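Workshop > Notebooks > Folding line > Station 2

December, started 6:40 a.m.

Second week with the Huvex arm on towel folding at the Clolberg site. Yesterday's notes were mostly about the network, so these are about the work and what the morning crew said.

Setup as left last night: white table wiped, brown towels only, cream bin on the right. Gripper opening back to the wide setting. I had it narrower for a few runs and it kept pinching the table side of the hem and dragging the whole towel. Wide and slow is better for the approach. Speed on the way down is still a guess.

Zeroed the wrist camera before the first run. White balance on the wrist is warmer than I would like but the towel edge stands out from the table and the edge finder is happy with that. Lint is going to be a nuisance. The finder flagged a crumb as a corner twice this morning. Added "wipe between batches" to the start sheet, in pen for now. 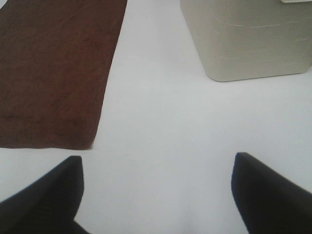
Ran 34 towels between 7 and the break. 24 went through without anyone touching them. 5 were folded but had to be squared up by hand, and the other 5 I stopped myself. Of the ones I stopped, three were the same fault: right end gathers up when the second fold comes over, and the gripper lets go before the layer is flat. Same fault on the squared-up ones, just milder. So it is mostly one problem.

For comparison the hand tables do 253 in the same stretch with two people. I wrote that number on the board because somebody upstairs asked for it, then took it down again. It is not a fair number yet in either direction and people were reading it as they walked in.

What the crew said at break, while I remember:

- The folding itself they don't mind losing. It is the wrists and the standing. One of them has been taping her thumb since fall.
- They do mind the sorting going with it. At the hand tables you see every towel, so you pull the stained and torn ones without thinking about it. The arm folds a torn towel just as carefully as a good one. Someone has to look at them before or after, and right now that job has no name and no time on the schedule.
- Squaring up after the arm is worse than folding from scratch. You have to undo part of it first. If more than a few in a batch need it they would sooner get a flat towel back.
- Talking. The two hand tables face each other and Station 2 faces the wall. Whoever tends it is on their own for the shift. I had not thought about this at all. Turning the station would mean moving the power drop, I'll ask what that costs.
- They want to know who decides when it gets stopped. I said whoever is standing there. That needs to be written down by somebody above me.

Pay grade came up too. The tending job was posted at the same grade as folding, but it includes clearing faults, logging and the restart sequence, and the restart alone took me two days to learn. I passed that on to the shift lead and am noting here that I did.

After break

Tried the Prodora soft pads on the fingers. Better hold on the hem, worse release - the nap sticks to them a little. Took them off after one batch. Might be fine on the thinner towels when we get to those, so they are in the drawer under the controller, labeled.

Then went back to the bare fingers and added a short pause before the release. Helps some. Also tried starting the second fold from the left end so that the mess, if there is one, ends up on the inside. That did not help and it confused the edge finder.

What I want is for the software to catch a bad end by itself and hand back a flat towel. The fixed camera should be enough for this. Left end with a clean round fold is a pass. Right end with a lump sticking out past the bundle is a fail, and the outline alone ought to show it without any depth. Keep the basket and the beige container out at the sides so the outline has plain white all the way around it, and keep the back seam out of the crop.

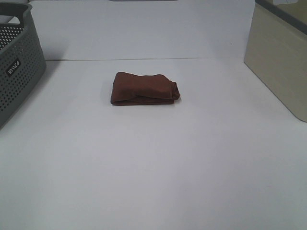 To do

- Label the fixed camera stills pass/fail. Get one of the hand folders to do the labeling with me, their idea of acceptable is stricter than mine and theirs is the one that counts.
- Pause before release: try two longer settings, leave everything else alone.
- Ask Wijaya about the spare table. If the sorting check goes before the arm it needs a surface at standing height, and the cart is too low.
- Stop rule in writing. Chase.
- Start sheet: type up the wiping step and the gripper opening.
- Rotation. Crew suggestion is two hours on Station 2 and then back to the hand tables, nobody on it a whole shift. I would go with that from Monday's roster if the lead agrees, otherwise after the holidays.
- Power drop quote.

Shut down 2:50 p.m. Arm parked, air off, pads in drawer. Log copied to the shared folder under Station 2.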